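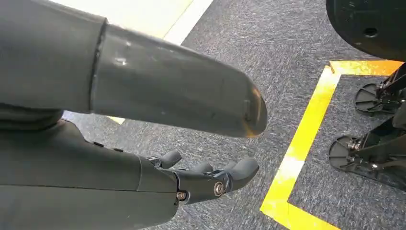 marlowe_j
Hi all, long-time reader and finally a poster! We're redoing the floor in our back office and I've gone back and forth on it so many times that my family has stopped answering me. It gets a lot of rolling chairs, a lot of boots in March, and I do a fair bit of my work sitting right down on the floor. I'm leaning toward staying with a gray textured carpet like this one, mainly for the texture, but the man at Bralthorpe keeps steering me to vinyl plank. The room is 184 square feet. Has anyone lived with this kind of carpet for a good long while?

Posted May 29, 2019

tuftandtwill
Welcome! We put gray carpet tile from Vomport in our sewing room 6 years ago and I'd do it again tomorrow. Threads and crumbs vanish into it (maybe too well, I found a needle with my heel) and it's so much kinder on the knees than anything hard. Buy extra tiles while you're at it. Mine came to nearly $800 with the spares.

oldbenchdog
I'm going to disagree, in a friendly way. Drop one small screw on textured carpet and you'll be down there with a magnet until supper. I pulled mine up and put down Benedetti plank, and now I sweep and I'm done. It did cost me $2,000 with the labor, and my wife says the room echoes, so take that for what it's worth.

tuftandtwill
Well, sure, but you wear shoes in there! She said she sits on the floor.

oldbenchdog
A rug fixes that.

pinecone_annie
A rug under rolling chairs? I tried that and the edge curled up in a month. If you do go carpet, get a low one, and please look at it in your own room in the evening. Our gray turned a bit lavender under the lamps and I've never quite forgiven it.

marlowe_j
Oh, the lavender thing worries me now! I'm bringing home samples from Jesum on Saturday, and I'll leave them down for a week under the lamps. The magnet is going on my list too.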